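From: Hanyu Yu
To: awards-night list
Subject: Re: Awards night, running order and seats

Fabrice Besson wrote:

> Hello all,
>
> I have had the hall plan back from Drunell. They can give us the
> main room and the side bar from 4 in the afternoon, which should be
> enough to set up before the doors open. Three things I need settled:
>
> 1. Are we keeping the music before the prizes, or putting it after?
> 2. How many seats are we holding back for nominees and their families?
> 3. Who is introducing the short film award? I had Su down for it, but
> the draft programme says Beva.
>
> I would also like to know if the printed programme is going to list
> the past winners again. It took up two pages last year and the type
> was very small.
>
> Fabrice

Fabrice, thanks for this. Taking your points in order.

Music first. We tried it the other way round last time and half the room had gone to the bar by the second song, which was hard on the players. I would like two pieces at the start, while people are still finding their seats, then the welcome, then straight into the acting prizes. A third piece can go in before the lifetime award if we are running to time. The quartet know that one may be dropped and they are fine with it.

Seats. I have 98 held back. That covers every nominee with two guests each, the presenters and the people from Inidport who are paying for the supper. It doesn't cover press. Press can have the raised section on the left, as before, but please ask Drunell if the rail can come out, as the photographers complained they couldn't get past it.

The short film award is Su. Beva was in an old draft and has moved to the writing prize, which suits her better as she has read all the scripts. I've corrected the programme at my end. If you have already sent the older version to anyone, please send them the new one tonight.

Past winners: I would drop the list to one page and only go back ten years. Several of the older families do look for their names, so the full list can go on a board in the foyer. Inidport have a board from their spring event that we can borrow.

On money, the printer has quoted 1,550 for the programme with the colour cover. I think that is fair and I'd like to say yes by the end of the week unless somebody objects. The plain cover is cheaper but it looked thin when I saw the sample, and people do keep these.

Two other matters. The dressing room upstairs has no mirror lights at the moment. Drunell say they will be fixed, but I'd bring our own lamps in any case. And please remind presenters to send me the spelling of any names they will be reading out, with a note of how to say them. We got three wrong last year, one of them on stage in front of the man's mother.

I'm away from my desk tomorrow morning and back after lunch. Anything urgent about the hall, speak to Fabrice directly.

Hanyu 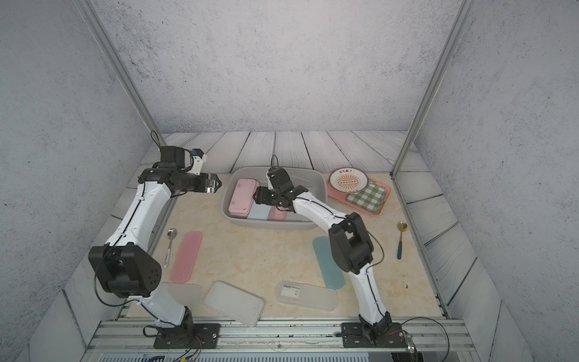
Two robot arms in a workcell

Hanyu Yu looks after the programme and guest list for the awards night and has been on this list since its first year. Questions about nominations should go to the whole list, as several of us keep the records.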